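Zurarton County Talk > Local Government > Ethics board hearing on the Ouali cabin stays

Started by millrace_ed, 2022-10-31

millrace_ed

I went to the ethics board hearing last night and the paper only gave it two paragraphs, so I'm putting my notes up.

The complaint is against Magdy Ouali, who represents the Vinside district on the county board. It says he used a lake cabin owned by the man who runs Fawzy, the paving company, and did not list it on his yearly disclosure form. Fawzy has the resurfacing contract for the county roads north of the river. Ouali voted to extend that contract in January.

His lawyer did not dispute that he stayed there. He said the two families have been friends since their kids were in grade school, and that a weekend at a friend's place is hospitality and doesn't have to be reported. The county attorney read the gift section of the code aloud and then asked whether the friend had ever let Ouali use the cabin before he was elected. The lawyer said he would have to get back to the board on that.

I thought that was the weakest moment for Ouali. The rest was mostly about scheduling.

The board has asked for his calendar and any texts about the cabin. It meets again next month and could vote then. 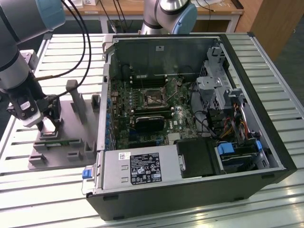

Does staying at someone's cabin count as a gift under the county code?

It counts if the stay is worth more than $365 over a year and the person providing it does business with the county. There is an exception for close personal friends, and that exception is what the hearing was about.

tkoslow

Thanks for writing this up. What does the code mean by "close personal friend"? If it's up to the official to decide who his friends are, the rule doesn't do much.

millrace_ed

The code lists what the board should look at. How long they've known each other, whether the gifts go both ways, whether the person giving it paid for it personally or wrote it off as a business cost. The last one got some attention. The county attorney asked if the cabin is owned by the man himself or by the company, and the lawyer said it is held by a family trust.

RidgeRoadRon

I know Magdy a little and I think this is being blown up. He got the culvert fixed on our road after the last two people in that seat ignored it. The man stayed at a friend's cabin. I have friends who own businesses too. If I got elected would I have to stop seeing them?

If they had found an envelope of cash I'd be the first in line to throw him out. This isn't that.

tkoslow

You wouldn't have to stop seeing them. You'd have to write it on a form and sit out the vote on their contract. The form is one page.

RidgeRoadRon

And the vote was 6 to nothing. His vote didn't change anything. Fawzy would have gotten the extension with him out of the room.

oldgrange

The margin doesn't matter under the code. Section 4 says a member with an interest "shall not vote on or take part in discussion of" the matter. It doesn't say "unless it would have passed anyway." And if you watch the recording of the January meeting, he did take part in the discussion. He is the one who answered the question on why it wasn't put out to bid.

I'm not saying he's crooked. I sat on the zoning board for a long time and I've seen people break that rule with no bad intent at all. They forget, or they think it's for other people. It still has to be enforced or it's no use to anyone.

RidgeRoadRon

What was his answer on the bid question? I haven't seen the recording.

oldgrange

He said that an extension on the same terms doesn't need a new bid, and that reopening it would lose the paving season. The first half of that is right. The second half is an opinion, but the road department said the same thing in its memo.

kay_in_vinside

My issue is with the company more than with him. Komska Road was done by Fawzy and it was already breaking up at the shoulder by the next spring. People complained and the county paid for the patching. Why would you extend that contract at all?

So when I hear that the guy who stood up for the extension was staying at the owner's cabin, yes, I want to know more.

RidgeRoadRon

Komska Road floods every year. You could have God pave it and the shoulder would go. That's drainage.

kay_in_vinside

Then they should have looked at the drainage first. Either way the county paid twice.

millrace_ed

Can we keep the paving quality in the other thread? It wasn't part of the complaint and the ethics board has no say over it.

kay_in_vinside

Fine, but I think it's related.

pdx_transplant

New here and trying to follow. Can he be removed from office over this? Or charged with something?

oldgrange

The ethics board can't remove anyone. It can issue a letter, order him to fix his disclosure form, and fine him. It can also send the file to the district attorney if it thinks he left things off on purpose. That has been done before in this county but not often, and I don't recall it ever ending in a trial.

To be convicted of a crime there would have to be proof of a trade, the cabin in exchange for the vote or for some other favor. That is a much higher bar. From what Ed wrote there is nothing like that on the table right now.

tkoslow

There's also recall. You'd need signatures from the Vinside district and I think you can't start until he's been in office a certain amount of time.

oldgrange

Correct, and he's past that point. I would wait for the board to rule before anyone starts collecting signatures. The last recall drive here was started before the facts were in and it fell apart, and after that the member won by more than he had the first time.

RidgeRoadRon

Who filed the complaint? I heard it was somebody from the company that lost out on the original contract. If that's true it ought to be part of the story.

millrace_ed

The name wasn't read out. The complaint itself is 17 pages with the attachments and the filer's name is blacked out on the copy they handed around. The chair said the filer's identity would only come up if the facts were in dispute, and so far they mostly aren't.

I don't see that it matters much. A competitor can be right.

RidgeRoadRon

A competitor can be right but I'd like to know that's who is talking. We expect Magdy to disclose everything and the person accusing him gets to hide. That doesn't sit right with me.

tkoslow

The person accusing him isn't voting on contracts with my taxes.

pdx_transplant

Is there a way to read the complaint without going to the hearing? I work evenings.

oldgrange

You can ask for it. I've done plenty of these requests, so here is how it works at the county building.

1. Get the public records form from the clerk's office. You can also write a plain letter — they have to accept it either way.

2. Say what you want as narrowly as you can. Ask for the complaint, the attachments, and Ouali's disclosure forms for the years he's been in office. If you write "all records about Ouali" it will sit on somebody's desk for months.

3. Put down that you want electronic copies. They charge by the page for paper and nothing for email.
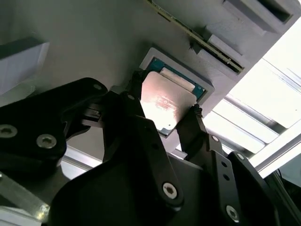 4. Keep the stamped copy of your request. The county has to answer or ask for more time, and the clock runs from the date on the stamp.

5. If they turn you down, the letter has to say which exemption they're using. You can appeal that to the county attorney for free. Be polite about it. The clerks don't make these decisions.

The disclosure forms are public in full. The complaint will have parts blacked out, same as the copy Ed saw.

pdx_transplant

That's very helpful, thank you. I'll put one in this week and post what I get.

kay_in_vinside

Ask for the road department memo too. The one about the paving season.

oldgrange

Put that in as a separate request or it will hold up the other one.

RidgeRoadRon

I watched the recording. I'll give oldgrange this much, he talks about it longer than I expected, and he never mentions knowing the owner. He should have said so. I still don't think it's a firing offense. Amend the form, pay the fine if there is one, move on.

tkoslow

I could live with that if he also stays out of the next Fawzy vote. Has he said he will?

millrace_ed

His lawyer was asked and said Ouali would "follow the guidance of the board." So he hasn't said either way. I'm planning to be at the next meeting and will add notes to this thread. If anyone else goes, it's in the small room on the second floor and the side door is the one they leave unlocked.

kay_in_vinside

I'll be there. Do they take public comment?

millrace_ed

At the end, and only on items on the agenda. Sign the sheet when you come in. They didn't call anyone last night who hadn't signed it.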